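Moose auf der Friedhofsmauer, zweiter Versuch

Im letzten Beitrag habe ich geschrieben, dass ich die Polstermoose an der Mauer von Cirstead im Winter bestimmen will. Der Winter ist fast vorbei, und ich bin mit der Hälfte fertig. Ich möchte trotzdem aufschreiben, was ich bis jetzt gelernt habe, bevor ich es wieder vergesse.

Die Mauer liegt an der Nordseite des alten Friedhofs und ist aus Kalkstein, oben mit flachen Platten abgedeckt. Auf diesen Platten scheint im Frühjahr lange die Sonne, und dort wachsen die kleinen grauen Kissen, die man von weitem für Staub halten kann. Unten, wo der Boden feucht bleibt, ist alles grün und weich und viel schwerer zu ordnen. Ich habe oben angefangen, weil ich dachte, dass oben leichter ist. Für die ersten zwei Arten hat das gestimmt.

Die erste war Grimmia pulvinata. Auf Deutsch heißt sie Polster-Kissenmoos, was ich ein sehr schönes Wort finde, obwohl es zweimal dasselbe sagt. Die Blätter haben lange, durchsichtige Haare an der Spitze, daher kommt die graue Farbe. Sicher wird man mit den Kapseln: Der Stiel ist bei den jungen Kapseln gebogen wie der Hals von einem Schwan, und die Kapsel steckt mit dem Kopf im eigenen Polster. Wenn sie älter wird, richtet sich der Stiel mehr auf. Das wusste ich am Anfang nicht und habe deshalb alte Polster dreimal angesehen und jedes Mal für etwas anderes gehalten.

Die zweite war Tortula muralis, das Mauer-Drehzahnmoos. Auch hier gibt es Glashaare, auch hier wachsen Polster auf Stein, aber die Kapseln stehen gerade auf langen Stielen in der Luft. Mit der Lupe sieht man außerdem, dass der Blattrand nach unten umgerollt ist. Bei trockenen Pflanzen sieht man davon nichts, dann sind die Blätter eingedreht. Ich habe immer eine kleine Sprühflasche dabei, und nach einer Minute öffnet sich alles. Ich schaue dabei jedes Mal zu, auch wenn ich die Art schon kenne.

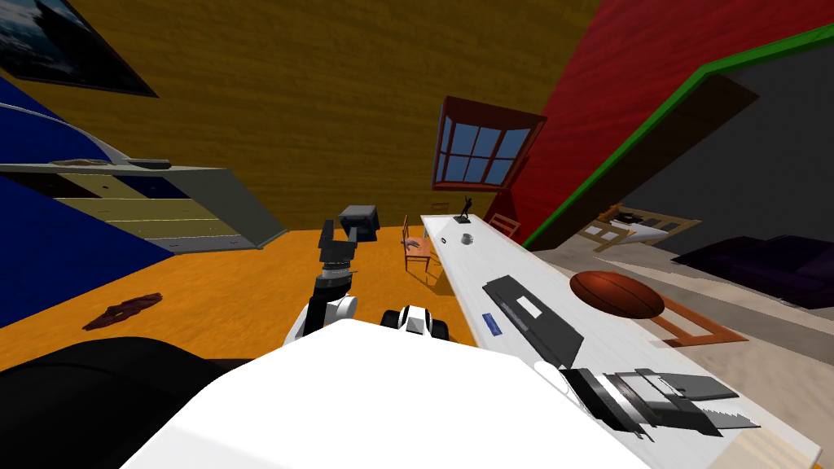
Danach wurde es schwierig. Zwischen den grauen Kissen gibt es dunklere, fast schwarze, mit Kapseln, die gar keinen sichtbaren Stiel haben. Sie sitzen tief zwischen den obersten Blättern, und wenn der Deckel abgefallen ist, leuchtet die Öffnung rot. Das ist die Gattung Schistidium, Spalthütchen. So weit kommt man mit der Lupe gut. Weiter kommt man ohne Mikroskop nicht, und auch mit Mikroskop komme ich nicht viel weiter. Früher hat man in vielen Büchern fast alles, was so aussah, Schistidium apocarpum genannt. Heute ist diese Art in mehrere geteilt, und man muss die Zellen der Kapselwand ansehen, die Länge der Zähne, die Papillen auf der Rückseite der Rippe. In meinem Heft steht deshalb „Schistidium, apocarpum im weiten Sinn“ und dahinter ein Fragezeichen. Ich habe mich lange über dieses Fragezeichen geärgert. Inzwischen lasse ich es stehen.

Ein Wort zum Schlüssel. Ich benutze ein gedrucktes Buch aus dem Antiquariat Parisi in Granstead, dessen Rücken mit Klebeband repariert ist. Die Sprache darin ist für mich eine eigene Prüfung. Ich lerne Deutsch seit vielen Jahren und kann ohne Probleme die Zeitung lesen, aber bei „Blätter trocken anliegend bis locker aufrecht abstehend, feucht sparrig zurückgebogen“ brauche ich ein Blatt Papier und zeichne es mir auf. „Sparrig“ kannte ich überhaupt nicht. Jetzt sage ich es auch über Haare und Regenschirme. Für „zurückgebogen“ und „zurückgerollt“ habe ich zwei kleine Skizzen vorne in das Buch geklebt, weil der eine Begriff meistens das ganze Blatt meint und der andere den Rand, und wenn man das verwechselt, landet man auf einer ganz falschen Seite.

Beim Wenden-Haken, wie ich ihn nenne, muss ich immer noch aufpassen. Das ist die Stelle im Schlüssel, wo man sich zwischen zwei Sätzen entscheiden soll und beide ein bisschen stimmen. Ich schreibe dann die Nummer an den Rand und gehe beide Wege zu Ende. Am Freitag bin ich so bei einem Moos auf der Platte neben dem Tor zuerst bei Orthotrichum anomalum gelandet und auf dem zweiten Weg bei Orthotrichum cupulatum. Beide wachsen auf Kalk, beide haben keine Glashaare. Bei anomalum schauen die Kapseln deutlich aus den Blättern heraus, bei cupulatum sind sie höchstens halb zu sehen. Meine waren deutlich draußen. Also anomalum, ohne Fragezeichen. 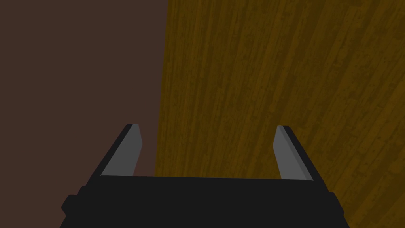

Geschrieben von moosnotizen · März · Kategorie: Auf Stein

Ich bin im Winter auch einmal in der Sammlung in Granstead gewesen. Man muss sich vorher anmelden, und dann bekommt man einen Tisch, eine Lampe und die Kästen, um die man gebeten hat. Die Moossammlung ist nicht groß, 2.004 Belege stehen im Verzeichnis, aber sie stammen fast alle aus der Gegend, und gerade das hat mir geholfen. Ein Beleg ist ein gefalteter Umschlag aus Papier, auf dem der Name, der Ort und das Gestein stehen. Innen liegt das trockene Moos. Von meiner Mauer gibt es 18 Umschläge, alle mit derselben steilen Handschrift beschrieben.

Ich habe sie der Reihe nach mit meiner Liste verglichen. Die beiden häufigen Arten waren natürlich dabei. Dazu kam Homalothecium sericeum, das ich unten an der Mauer auch gefunden habe, ein kriechendes Moos mit seidigem Glanz, dessen Äste sich trocken nach oben krümmen. Und dann gab es drei Umschläge Syntrichia montana. Ich hatte meine Pflanzen bis dahin für Syntrichia ruralis gehalten, das Dach-Drehzahnmoos. Bei ruralis biegen sich die feuchten Blätter stark nach außen und hinten, also sparrig, das Wort von oben. Bei montana stehen sie eher schräg ab und haben in der Mitte oft eine schwache Einschnürung. Zu Hause habe ich meine Probe noch einmal befeuchtet und ein einzelnes Blatt abgezupft. Die Einschnürung war da. Ich habe den Eintrag im Heft durchgestrichen und neu geschrieben, aber so, dass man den alten noch lesen kann.

Das Abzupfen von Blättern kann ich inzwischen besser. Man hält den Stängel mit der einen Pinzette an der Spitze fest und streift mit der anderen nach unten, dann lösen sich die Blätter mit dem Grund. Wenn man nach oben zieht, reißen sie in der Mitte ab, und die Zellen am Blattgrund, die man oft braucht, bleiben am Stängel.
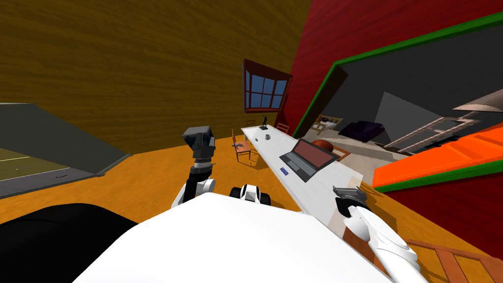 Lesezeit: 7 Minuten

Einige von euch haben nach meiner Ausrüstung gefragt. Sie ist klein. Eine Lupe mit zehnfacher Vergrößerung an einer Schnur, die Sprühflasche, ein Bleistift, Umschläge aus altem Schreibpapier. Kein Plastik für die Proben, darin schimmeln sie. Für die Notizen habe ich eine Zeit lang Pliltari auf dem Telefon probiert. Man kann dort Fundorte auf einer Karte eintragen, und das funktioniert ordentlich, aber mit nassen Fingern tippe ich schlecht, und jetzt trage ich nur noch am Abend die fertigen Namen ein. Im Moment sind es 37 Einträge, nicht nur von der Mauer, auch vom Bachweg und von dem alten Holunder hinter der Kapelle.

Zum Sammeln noch etwas, weil ich es selbst am Anfang falsch gemacht habe. Von einem Polster reicht eine sehr kleine Menge, ein Stück wie ein Fingernagel, und am besten vom Rand. Wenn ein Polster allein auf einer Platte sitzt, nehme ich nichts und schaue nur mit der Lupe. Und ich habe vorher gefragt, ob ich auf dem Friedhof überhaupt sammeln darf. Von den Grabsteinen nehme ich grundsätzlich nichts mit – das ist eine Frage von Respekt, auch wenn dort das schönste Orthotrichum diaphanum wächst, mit den glasigen Blattspitzen, die in dieser Gattung sonst hier keine hat.

Für den Frühling bleibt der untere Teil der Mauer. Dort gibt es mindestens ein Bryum, vermutlich capillare, weil sich die Blätter beim Trocknen wie ein Korkenzieher um den Stängel legen. Es gibt auch ein sehr kleines Moos mit zweireihigen Blättern, also ein Fissidens, vor dem ich mich ein wenig fürchte. Dafür braucht man den Blattsaum unter dem Mikroskop und am besten reife Kapseln, und bei meinen Pflanzen habe ich noch keine gesehen.

Wer einen guten Text über die Schistidien auf Kalk kennt, gern auch auf Englisch, kann mir bitte in den Kommentaren schreiben. Die Probe liegt noch in ihrem Umschlag auf der Fensterbank.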